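Section 4: Installing the Olwood 37 Under-Sink Water Filter

Read this section through once before you start. You will need access to the cabinet under the kitchen sink and to the cold water shutoff valve. If the shutoff valve is stiff or leaks when turned, have it replaced before you continue.

4.1 What you need

Adjustable wrench
Drill with the bit supplied in bag B
Pencil and tape measure
Bucket and two old towels
Thread seal tape (not supplied)
Tubing cutter or a sharp utility knife

The box contains the filter head, one Gorkeo 1104 cartridge, the mounting bracket with four screws, the feed valve, two lengths of tubing and the filter faucet with its washers. The blue tubing runs from the feed valve to the filter. The white tubing runs from the filter to the faucet.

Note: Units sold with the Swanepoel faucet have a separate sheet for the faucet stem. Follow that sheet in place of steps 8 to 11, then come back to step 12.

4.2 Choosing the position

The filter must stand upright, with the cartridge pointing down. Leave a clear space below the cartridge as deep as your hand, or you will not be able to turn it out when it needs changing. Keep the unit away from the hot water pipe and from the plug of any garbage disposal.

The side wall of the cabinet is usually the best place. Do not mount the bracket on the back wall if pipes or wiring run behind it. Thin cabinet walls may need a wood block behind the screws. Check the length of the supplied screws against the thickness of the wall so that they do not come out on the other side.

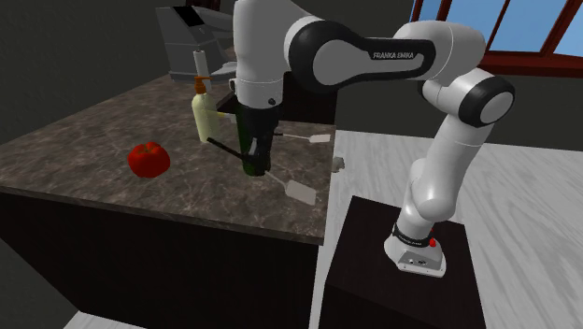

The faucet needs a hole in the sink deck or in the countertop. Many sinks already have a spare hole with a cap over it, often used for a sprayer or soap pump. Pry off the cap from below and check that the faucet stem passes through. If there is no spare hole, one has to be drilled. Stone and tile should be drilled by a countertop installer. The bit in bag B is for the cabinet wall only and will be ruined by either one.

Before any hole is made, hold the faucet in place and swing the spout from side to side. It should reach over the bowl in its normal position and should not strike the main faucet.

4.3 Mounting the filter and fitting the faucet

1. Close the cold water shutoff valve under the sink. Open the kitchen faucet and let it run until the flow stops.

2. Place the bucket under the valve and spread the towels on the cabinet floor.

3. Loosen the supply line at the shutoff valve with the wrench.

4. Wrap thread seal tape three times around the outlet of the shutoff valve, in the direction of the thread.

5. Screw the feed valve onto the outlet by hand, then tighten a quarter turn with the wrench.

6. Connect the supply line to the top of the feed valve.

7. Hold the bracket against the cabinet wall, mark the holes, drill, and fasten it with the four screws. Hang the filter head on the bracket until it clicks.

8. Slide the large washer onto the faucet stem.

9. Lower the stem through the hole.

10. From below, fit the plastic washer and the nut.

11. Tighten the nut by hand while a second person holds the faucet straight.

CAUTION: Do not use pipe dope or liquid sealer on any plastic part. It can crack the fitting.

4.4 Connecting the tubing

12. Cut each tube square. Leave enough slack that the tube makes a wide curve with no kinks.

13. Push the blue tube into the port marked IN until it stops, then pull back gently. It should not move.

14. Do the same with the white tube at the port marked OUT.

15. Connect the free ends to the feed valve and the faucet stem.

4.5 Flushing and leak check

16. Turn the cartridge into the head until the arrows line up.

17. Open the shutoff valve slowly, then the feed valve.

18. Open the filter faucet and let it run for 37 minutes. Gray or cloudy water at the start is carbon dust and is harmless. Do not drink the flush water.

19. Close the faucet. Dry every joint with a paper towel and check again after an hour.

If a joint drips, close the feed valve, open the filter faucet to release the pressure, and refit the tube. For cartridge changes and the reset procedure, see Section 5. Spare tubing is listed under Serkarness part number 3284.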